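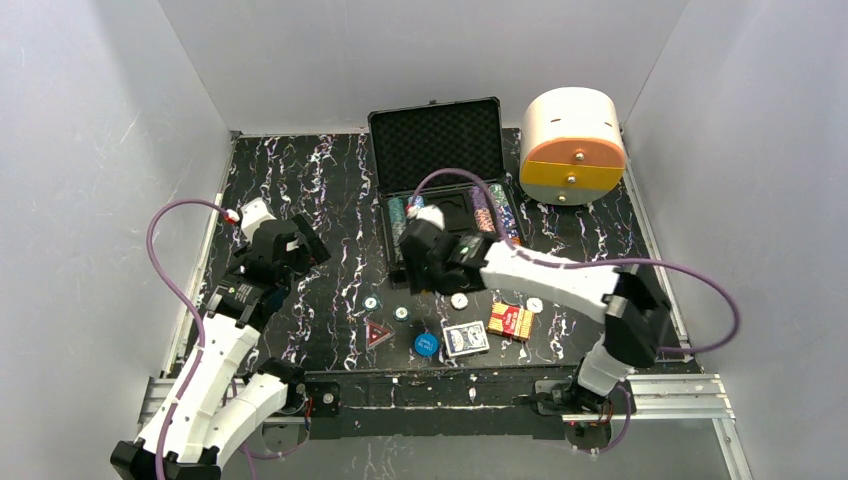
Chapter 9

Chance, and How We Learned to Count It

My grandmother kept a jar of dried beans on the shelf above her stove, and on wet afternoons in Plomley, when there was nothing else to be done with four restless grandchildren, down it came. We each had a heap of beans, we each had an opinion about how the next card would fall, and by teatime one of us (usually my elder sister) had most of the beans and the rest of us had learned something, though we couldn't have told you what. I have been teaching probability for a good many years now, and I still think those afternoons were the best lessons I ever had in it.

So let us begin this chapter gently, with games, and leave the formulas until we have a reason to want them. If you have come straight from Chapter 8 with your head full of averages, you may put them down for a page or two. They will be needed again in Section 9.3.

People were playing games of chance long before they had any way of working out the odds. Knucklebones from sheep and goats turn up in very old graves and rubbish heaps, and dice are nearly as old. You might suppose that someone who threw dice every evening of his life would notice which totals came up more often, and no doubt many did. But noticing is a private sort of knowledge. It took until the sixteenth and seventeenth centuries for scholars in Europe to begin writing the matter down in a way that another person could check, and even then it was gamblers' puzzles that set them going. One of the most famous asks how two players should share the stakes when a game has to be broken off early. We shall solve it ourselves before the chapter is out, and I hope you will enjoy it as much as my own classes have. (They argue terribly. Please do argue!)

Why should the counting have come so late? Part of the answer lies in the tools. Early dice were often lopsided, so that no two sets behaved alike, and a rule that worked for one pair would fail for the next. Part of it lies in belief, for if you think the fall of a bone is a message from somewhere, you are not likely to treat it as arithmetic. And part of it, I suspect, is simply that people are not very good at chance by instinct. We remember the one splendid win and forget the long dull evening around it.

My old colleague Abdul-Rahman Quartey used to show this with nothing but a coin. He would ask half the class to toss it and write down the results, and the other half to make up a list of heads and tails out of their own imaginations. Then he left the room while the lists were pinned up, came back, and sorted the real from the invented. The invented lists hardly ever had a long run of heads in them, you see. A run of five or six feels wrong to us, so we leave it out, and the coin goes on producing it all the same. In one year his pupils kept on tossing through the whole of October, and of 1,606 tosses in their notebook, 1,017 belonged to one very determined boy with a sore thumb.

You will try the experiment yourself in Activity 9.1, and you won't need anything like so many. Ninety-three tosses will do nicely. I have chosen an awkward number on purpose, so that you cannot finish with heads and tails exactly equal and feel that something has been proved.

Before you turn to it, please write down your answers to these, in pencil, and keep them somewhere safe:

If a coin has come down heads four times running, what do you expect of the fifth toss?

When you throw two dice, which total do you think comes up most often?

Would you sooner have one chance in ten of winning a pound, or a certain ten pence? Would you say the same if it were a thousand pounds and a hundred?

We shall come back to the first two in Section 9.2. The third has no single right answer, and we'll return to it more than once.

9.1 What do we mean by "likely"?

Think of the words you use in a single day. You say that it will probably rain, that the bus is bound to be late, that there isn't a chance of your brother doing the washing-up. Each of these puts an event somewhere on a line running from impossible at one end to certain at the other. All we are going to do in this section is mark that line with numbers, nought at one end and one at the other, and agree on a fair way of deciding where each event should stand.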